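Dodico 청소년 합주 교육 기록 데이터 카드

문서 상태: 배포본
최종 수정: 2020년 3월 26일
작성: Pirjo Honkanen
음원 및 주석 검수: Dagim Feyisa

1. 개요

Dodico는 Kusstead 음악교육원이 운영하는 방과 후 합주 과정의 수업 기록을 정리한 자료집이다. 현악 및 관악 합주 수업의 녹음, 지도 교사의 수업 일지, 연습 구간별 주석으로 구성된다. 본 자료집은 초급 합주 지도법을 연구하는 교육자와 음악교육 전공 연구자의 이용을 목적으로 한다.

수록된 녹음 구간은 총 3596개이며, 154회의 수업에서 추출하였다. 한 구간은 교사의 지시가 시작되는 시점부터 해당 악구의 연주가 끝나는 시점까지로 정의한다. 교사의 지시 없이 학생들이 자율적으로 연습한 부분은 구간에 포함하지 않았으나, 수업 일지에는 그 내용이 간략히 적혀 있다.

2. 구성

자료집의 최상위 폴더는 다음과 같다.

audio: 구간별 녹음 파일(WAV, 모노)
journal: 수업별 교사 일지(TXT, UTF-8)
labels: 구간별 주석(CSV)
scores: 교육원이 자체 편곡한 연습곡의 악보(PDF)
docs: 주석 지침 및 이용 신청서 양식

파일 이름은 수업 번호, 합주반 기호, 구간 번호의 순서로 붙인다. 합주반 기호는 초급 현악반이 S, 초급 관악반이 W, 통합반이 M이다. 통합반은 학기 후반에만 편성되므로 M으로 표시된 파일의 수는 다른 두 반에 비해 적다.

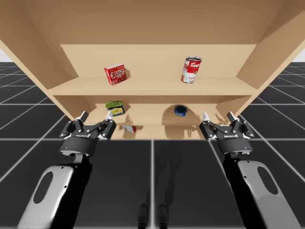 labels 폴더의 CSV 파일은 구간 번호, 시작 시각, 종료 시각, 지시 유형, 악구 위치, 비고의 여섯 개 열로 이루어져 있다. 시각은 수업 녹음 원본의 시작점을 기준으로 초 단위로 적었다. 악구 위치는 scores 폴더에 있는 악보의 마디 번호를 따르며, 기성 출판 악보를 사용한 수업에서는 이 열을 비워 두었다.

3. 수집 절차

녹음은 교육원 본관의 합주실과 Lahtinen 별관의 소연습실에서 이루어졌다. 두 장소는 잔향 특성이 다르므로 음향 분석에 이용할 때에는 수업 일지 첫 줄의 장소 표기를 반드시 확인하여야 한다. 녹음기는 지휘자 보면대 옆에 고정하였고, 수업 중에는 입력 레벨을 조정하지 않았다.

교사 일지는 수업 당일에 작성하는 것을 원칙으로 하였다. 당일에 작성하지 못한 일지에는 머리글에 "후기"라고 표시하였다. 일지의 문체와 분량은 교사마다 차이가 있으며, 교육원은 맞춤법 외의 내용을 수정하지 않았다.

4. 주석 기준

지시 유형은 음정, 리듬, 자세, 강약, 호흡 및 활쓰기, 진행의 여섯 가지로 구분한다. 한 번의 지시에 여러 유형이 섞여 있는 경우에는 가장 먼저 언급된 유형을 기록하고 나머지는 비고 열에 적는다. 교사가 말 없이 시범 연주만 한 경우에도 지시로 보며, 비고 열에 "시범"이라고 표기한다.

전체 구간 가운데 300개는 2인의 주석자가 각각 독립적으로 작업하였다. 두 주석이 서로 다른 구간은 검수자가 녹음을 다시 듣고 최종 유형을 정하였다. 자세와 활쓰기의 경계에서 의견 차이가 가장 잦았으며, 이에 관한 판단 사례는 docs 폴더의 주석 지침에 수록하였다. 활을 잡는 손 모양에 대한 지시는 자세로, 활의 방향이나 속도에 대한 지시는 활쓰기로 분류한다.

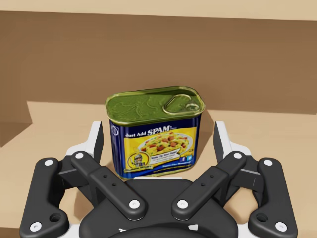

주석 작업에는 교육원 내부 도구인 Esum을 사용하였다. Esum의 작업 파일은 배포 대상이 아니며, CSV로 변환한 결과만을 제공한다. 변환 과정에서 시각은 소수점 둘째 자리까지 반올림하였다.

5. 개인정보 및 동의

참여 학생과 보호자에게는 학기 시작 전에 녹음의 목적과 보관 방법을 서면으로 안내하고 동의를 받았다. 동의하지 않은 학생이 참여한 수업은 수록 대상에서 제외하였다. 녹음 중 학생의 이름이 불린 부분은 무음으로 처리하였으며, 일지에서는 이름을 악기와 좌석 번호로 바꾸었다. 동의를 철회하고자 하는 경우 교육원 행정실에 서면으로 신청할 수 있고, 해당 수업의 자료는 다음 배포본에서 삭제한다.

6. 이용상의 한계

본 자료집은 한 기관의 수업만을 담고 있어 합주 교육 전반을 대표하지 않는다. 초급 과정이 대부분이므로 중급 이상의 지도법 연구에는 적합하지 않다. 관악반 녹음 일부에는 인접한 연습실의 소리가 섞여 있으며, 해당 구간의 비고 열에 "외부음"으로 표시하였다. 학생 개인의 연주 능력을 평가하거나 서열화하는 용도로는 이용할 수 없다.

7. 이용 조건

비영리 교육 및 연구 목적에 한하여 이용을 허가한다. 이용을 원하는 기관은 docs 폴더의 신청서를 작성하여 제출하여야 하며, 녹음 파일을 제삼자에게 다시 배포할 수 없다. 악보는 수업용으로 복사할 수 있으나 편곡자 표기를 삭제하여서는 아니 된다. 결과물을 발표할 때에는 자료집의 명칭과 배포 기관을 다음과 같이 밝힌다.

Kusstead 음악교육원, Dodico 청소년 합주 교육 기록, 2020.

8. 문의

주석 오류와 파일 손상은 구간 번호를 기재하여 교육원 자료실로 알린다. 주석 기준에 관한 문의는 Dagim Feyisa, 이용 허가에 관한 문의는 Pirjo Honkanen이 담당한다.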